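Belay open day recordings: README

Hello, and thanks for downloading. I'm Meron Hailu, I look after the recordings from our open day at Drirnport, and this is the file I'd have liked to find in every dataset I ever unzipped. It's a bit long. If you only want the folder layout, skip to "What's in the folders" and come back when something confuses you.

Where this came from

Belay is our little project for collecting hand-held gripper recordings in ordinary rooms with ordinary clutter. For most of the winter we'd been doing it with the same few people, who all pick things up in more or less the same way by now (me included, I've got terribly lazy with my left hand). So in March we opened the doors at Drirnport and let people come and try the grippers for themselves. Anybody who fancied it could have a go, and if they were happy to sign the form, we kept the recording.

It was a lovely day. I'd worried that people would have one polite squeeze of the fingers and wander off for tea, but several of them came back round for a second turn, and one chap from Meritz had to be asked twice to give someone else a go! 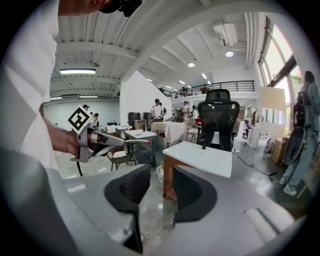
The way it worked was this. I gave a short talk at the start, mostly on how to hold the thing without straining your wrist, and then everyone had five minutes of free play before we recorded anything. I'd really recommend the free play if you're planning a day like it. People wave the gripper at the ceiling, they try to pinch each other's sleeves, they ask whether it can crack an egg. Once that's out of their system they settle down and you get much better recordings.

After that each visitor picked a task card. The cards are short and a bit vague on purpose, things like "move the cup somewhere else" or "tidy this up". I didn't correct anybody. If someone dropped the cup and picked it up again, that's one recording with a drop in it, and it stays in.

What's in the folders

There are 1038 recordings in this release, made by 17 visitors. They're sorted by task card first and then by visitor, and there are 11 task cards, each with its own folder. Inside you'll find:

video/ has the gripper's own view, one file per recording
motion/ has the position and finger opening over time
cards/ has the wording of the card as the visitor read it
notes.txt is whatever I scribbled down at the time

The notes are patchy. I was good about them in the morning and hopeless after lunch, so please don't treat a missing note as a sign that nothing odd happened. Visitors are numbered in the order they signed in and there are no names anywhere in the files.

Things that might trip you up

Free play is in its own folder, called warmup, and it isn't part of the main count. Some of it is very silly. Leave it out of training unless you've got a good reason, but do watch a bit of it if you're feeling glum.

The light changes through the day. Drirnport has big windows and the blinds were up, so the same table can look quite different at ten in the morning and at four in the afternoon. We didn't try to even it out.

People are milling about in the background most of the time. Everyone who came agreed to that on the way in, but if you reuse single pictures from the videos, please blur faces first. There's a small script in tools/ that does a decent job, though it misses people who are side-on, so check by eye.
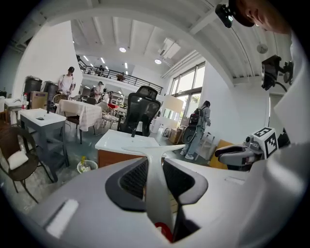 Sound was switched off for every recording. A couple of people have written to ask if their copy was broken, and it isn't.

Finger opening is given in millimetres. In the first release it was a fraction between 0 and 1, and I'm sorry if that breaks your loading code. The old numbers are still there in the column next door, marked "old".

Nine recordings have a jump in the motion file where tracking dropped out. They're listed in known_gaps.txt. I thought about removing them and then decided somebody might be working on exactly that problem, so they stayed.

Using it

You're welcome to use all of this for research and teaching. Please don't try to work out who any of the visitors were. If you publish something, mention the Belay open day recordings and drop me a line, I do like to see where they end up.

Next time

We're hoping to run another day with the people at Beltavia, in their building this time, with new cards and, if I get my way, a much longer lunch break. Suggestions for cards are very welcome. So far the favourite is "lay the table for someone you don't like", and I'm looking forward to seeing what people make of it.

Questions and corrections can go to the issues page. I read it most evenings.

Meron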